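Home Features Materials and Making

Stem, petal, leaf: how an artificial flower is put together

By Ilir Stojanovska

An artificial flower is sold by its head and judged by its head. Most of the decisions that affect how it behaves in an arrangement are made lower down, in the stem, the collar and the points where the leaves join. Anyone who works with them in quantity learns to look there first. 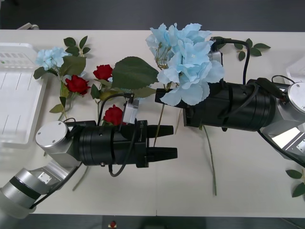
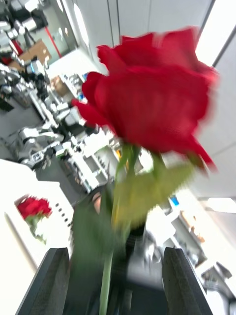 What the head is made of

The large majority of heads on the market are woven polyester, cut with a heated die, dyed, and pressed into shape between warm metal forms. The cutting seals the edge of the cloth. The pressing gives the petal its curve and any veining. Cheaper lines skip the second pressing, and the petals come out flat with a slight bend at the base, which opens further in the box.

Above polyester come the coated foams and the moulded polymers usually sold as "real touch". These have a soft surface with some drag to it, and they reproduce tulips, orchids and calla lilies well. They reproduce hydrangeas poorly, as a hydrangea is a large number of small thin florets and a coating adds thickness to every one of them. For that flower, cloth remains the better material.

Silk still gives its name to the whole trade and is hardly used in it. A few workshops cut silk for millinery and costume. Their prices are set per petal.

Two flowers, two constructions

The hydrangea and the rose are useful to compare because they are built on opposite principles.

A hydrangea head is a framework. A central boss carries a ring of short branching pegs, and each peg takes one or more florets. The florets slide on and are held by a small moulded centre, commonly yellow or green, which acts as a cap. Nothing in the head is under tension. If it is crushed in transit the florets rotate and overlap, and the head looks sparse on one side until someone turns them back. In pale blues the pegs show through any gap, so a maker who cares about the result will mould the pegs in a green close to the stem.

A rose head is a stack. Petal layers of increasing size are threaded over a single peg, and the bud at the middle is a rolled strip fixed with adhesive. The outer layers are pressed to curl backwards. A sepal cup is pushed up from below and grips the lot. The common fault is a loose cup: the layers drop down the stem, the bud stands proud and the flower ages ten years in a moment. Pushing the cup firmly home cures most cases. A small amount of clear adhesive under it cures the rest.

Deep reds bring a difficulty of their own. The dye load is high, and some of it remains loose in the cloth. A red rose stored damp against a pale flower can mark it permanently. At the Zerirthorpe props store, where I spent part of last April, reds are boxed separately and the lids are labelled in red pen so that the rule needs no explaining.

The stem does the work

Under the flower is a length of steel wire inside a sleeve of extruded polyethylene. The gauge of that wire settles nearly everything else. Too light, and a large head nods and then swings. Too heavy, and the stem cannot be bent by hand without tearing its sleeve.

Large heads such as hydrangeas are the hard case. The mass sits at one end of a long lever, and when the stem is laid flat on a table it will often roll until the head finds its resting place. When it is lifted from the lower end, the head lags and the stem flexes. Stage dressers hold these stems high, close beneath the bloom, and let the rest trail. Once the foot of the stem is in the vase the hand can slide down.

Roses are more tolerant. The head is compact, the stem is usually straight, and the centre of gravity stays near the line of the wire. A rose can be held well down its length and placed with some precision, provided the leaves are clear of the fingers.

Leaves are the nuisance in practice. They are moulded or cut in small sprays, each on a short hollow stalk that pushes over a spur on the main stem. The fit is friction only. Lift a stem by its leaf and the leaf stays in the hand. Leaves also hook on one another, and a bundle laid down without care will come up as a single object.

Notes from a sorting bench

Zerirthorpe keeps its flowers by stem length first, head size second and species last. Visitors expect the reverse. The logic is the container: a vase accepts a length, and the colour can be argued about later.

The bench there is a plain white table. White shows shed fibres, dropped centres and adhesive strings, all of which vanish against timber. Flowers are laid out in one layer and picked up singly. The procedure on the wall reads as follows.

Check the foot of the stem for exposed wire. Bend the last part back on itself if the sleeve has split.

Slide each leaf up its spur and turn it to face away from its neighbour.

Hold the stem beneath the head and turn it slowly. Rotate any floret or petal that lies against its layer.

Press the cup home.

Lay the stem down with the head overhanging nothing.

The last line was added by hand. A head that overhangs the edge of a table will take the stem with it if the bench is knocked.

A comparison of three lines

I put three suppliers' stems through the same routine for this article: Stunetti, Gkikas and Prota. Each sent roses and hydrangeas. The test was a dull one. Every stem was lifted, turned, stood in a narrow-necked vase, removed and laid flat, 19 times over. I recorded lost leaves, dropped cups and florets that left their pegs. The full set came to 76 stems.

Stunetti had the best rose. The cup is moulded with an internal ridge and did not move. Its hydrangea was less convincing, with a wire too light for the head, and by the final rounds the stems had taken a permanent lean.

Gkikas used a heavier wire throughout. The hydrangea stood upright and stayed there. The rose was stiff, and two of them split their sleeves when I shaped them. The leaves are printed with veining on the upper side only, and the underside is visibly paler when a stem is turned.

Prota sells on price, and the price is fair. Leaves came away regularly and went back on with no damage. For an arrangement that will be made once and left alone, the difference is hard to see from a chair's distance. For a stem that will be handled daily, I would pay for one of the others.

Cleaning and storage

Dust is best removed dry, with a soft brush, working from the centre of the head outwards. Compressed air is quick but lifts florets. Steam restores a crushed polyester petal in seconds and will distort a coated one just as fast, so test a hidden layer first.

Store stems flat, heads at alternate ends of the box, with tissue between the layers. Boxes should be shallow. A deep one invites another layer, and the flowers at the bottom carry the weight of it until the next time somebody wants a rose.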